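3.2 Procedure and participants

The interviews took place in two towns, Peline and Leron, between the end of the heating season and the beginning of summer. We chose these towns for a simple reason: both have a public library which changed its opening hours in the same year, but in opposite directions. Peline extended its evening hours until nine o'clock, and Leron closed one hour earlier and opened already at 7.30 in the morning. All other conditions were similar enough for a comparison. The towns have nearly the same number of inhabitants, the same bus company and one secondary school each.

In total 286 people filled in the short questionnaire, and 39 of them agreed to a longer conversation. The questionnaire was placed at the lending desk and at the entrance, and it could be returned in a closed box. We did not ask for names. The persons who wanted to take part in the conversation wrote a telephone number on a separate sheet, so that the two papers could not be connected afterwards. The conversations were held by the second author and by Adhiambo Mwaipopo, who also made the transcripts. They lasted from twenty minutes to a little more than one hour.

We must mention one weakness already at this point. A questionnaire which lies in the library reaches only people who come to the library. Those who stopped coming when the hours were changed could not be found in this way. To correct this at least partly, we sent a letter to former members whose card had expired in the previous year. Only eight answers came back from this letter, and we use them in section 3.4 with the necessary care.

3.3 What the evening hours are used for

Before the study, the staff in Peline expected that the late hours would be used mainly by working people who come to borrow and return books. The loan records do not support this expectation. Of all loans in February, only a small part was made after six o'clock, although the reading room was often full at this time. People came in the evening to sit, and much less to borrow.

The conversations explain this difference quite well. Many visitors described their home as a place where it is difficult to be alone, or difficult to be with others without having to speak. A man who works in a bakery and begins his shift at night told us that he sleeps in the afternoon and then has three hours in which "everything is closed and my family is eating". He spends these hours with the newspapers. A mother of two school children said that she reads nothing in the library. She does her tax papers there, because the table is large and no one puts a plate on it.

The table was mentioned so often that we added it to the list of themes, which we had not planned. Visitors spoke about its size, about the light above it and about the question of whether one may keep a place by leaving a coat on the chair. In Peline there is no written rule for this. Regular visitors nevertheless agreed to a surprising degree on what is allowed: a coat holds a chair for the time of a short walk or a telephone call, but not for a meal. Three persons gave us this rule in nearly the same words, and they did not know each other. 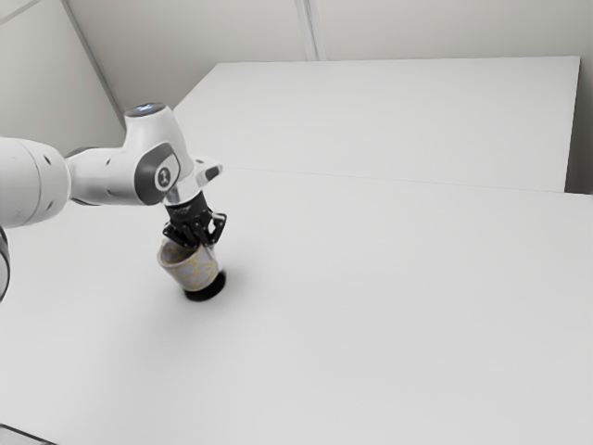
Drinks were the second subject that came up without our asking. Both libraries formally forbid open cups in the reading room. In Leron the rule is followed in the morning and also enforced, and the visitors drink their coffee standing in the entrance hall. In Peline it is followed until the change of shift at five o'clock. After this hour only one member of staff is present, who sits at the desk on the ground floor, and the reading room on the first floor is left more or less to itself. Visitors know this very well. One student called it "the other library", and she meant the same room two hours later.

We do not think that this is a question of discipline only. The evening visitors treated the room as partly their own, and together with the small freedoms they also took over small duties. They closed the windows, they put back the newspapers, and on two occasions during our visits they asked a loud group to go downstairs. In the morning hours in Leron we saw nothing similar. There the visitors came one by one, used what they needed and left, and complaints were brought to the desk. Hrvoje Jurić, who commented on an early version of this section, suggested that the difference comes from the absence of staff and not from the time of day. Our material cannot decide between the two explanations – for this, one would need a library with a fully staffed evening, and neither town has one.

3.4 Those who no longer come

The answers to the letter are few, and they should be read as single cases. Five came from Leron and three from Peline. In Leron, four of the five former members named the earlier closing as the reason, or as one reason among others. Two of them had moved to the smaller branch in Odera, which is open on two evenings but has no reading room. They borrow there, and they read at home. One of them wrote that she borrows more than before and enjoys it less, and she did not explain this further.

The three answers from Peline are more difficult to interpret. None of the former members complained about the opening hours. One had moved away. One wrote that the building is too warm. The third, a retired teacher, wrote a full page in which he described how the morning had become quieter after the change, because his acquaintances now came in the evening, when he does not like to walk home. The library had become open for longer, and for him it had become emptier. We find this answer important, although it is only one. When opening hours are discussed in town councils, it is normally assumed that additional hours are a gain for some visitors and cost the others nothing. The letter shows that regular visitors may be spread over more hours, and that company, for those who come for company, can then be lost.

A similar observation was made in the unpublished report on the branch in Flinside, which we were allowed to read. The branch is small, with a stock of 3,000 volumes, and it was for many years open on two afternoons only. When a third afternoon was added, the number of visits per week did not rise, and the reading circle, which had met without any formal arrangement, came to an end during the winter. The report gives no interviews, so we cannot say whether the members themselves saw a connection.

3.5 Intermediate summary

For the following section we keep three points. The use of a reading room cannot be estimated from its loans, at least not for the evening. Informal rules on places and drinks depend on the hour, and they seem to be known best by visitors who come at the same hour each week. The effect of longer hours on existing groups is not necessarily positive – it should be asked about before the change is made, and asked also of persons who come early in the day.

In section 4 we compare these points with the staff interviews, in which the order of importance was a rather different one.

Contact the authors | © The authors, all rights reserved | Back to top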